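Setting Up a Folding Station for Shared Hand and Machine Work

Applies to: finishing rooms running one Tronitz folding cell next to hand folders
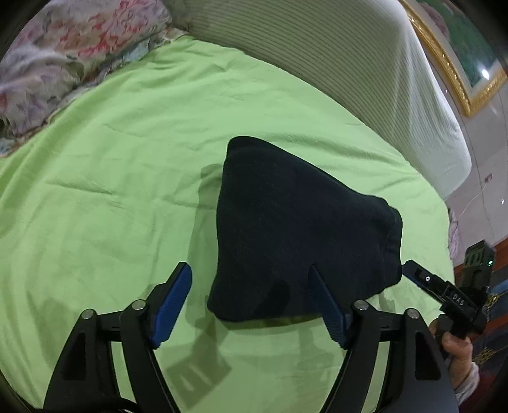

Most laundries that add a folding cell keep their hand folders, and the work splits by garment type. Flat items go to the machine. Knits, fleece and anything with ribbing stay with people for longer than the sales sheet suggests. The steps below cover the split, the handover and the changes to the shift.

Before you start

You need the cell's reject log for at least one full week, a printed garment list, and write access to the Illent scheduling screen. If the log has fewer than 400 entries, let it run longer.

Step 1. Sort the garment list

Mark each garment type M (machine), H (hand) or T (trial). Use the reject log, not the catalog. At our Mutiso site, 311 of 438 rejects in May were knitwear with a bunched hem. Those types were moved back to H the same week.

Step 2. Set the reject route

Rejects should drop into a bin within reach of a hand folder. Do not send them back through the cell. A second pass rarely corrects a bunched edge and it holds up the line behind it.

Step 3. Fix the fold standard

Write one fold standard for both routes. State the finished width, which face is up, and where the hem sits. Hand folders usually have their own habits here — collect them before you write the standard, as some are better than the machine default.

Step 4. Change the rates

Piece rates set before the cell arrived will be wrong. The easy items are gone, and what reaches the table takes more time per piece. Recalculate from timed H and T items only. Staff should see the new rate before the first shift that uses it. Where pay depends on the old rate, hold it until the new one has been agreed.

Step 5. Assign the cell watch

One person per shift clears jams and signs the log. Rotate the job every two hours. Log the time as paid work under its own code (Skidura payroll users: code 56), otherwise it shows up as lost output against that person.

Step 6. Review the T list

Check trial items once a month. Move a type to M only when the folders who handle its rejects agree that the results meet the standard. Keep the previous list on file with the date of the change.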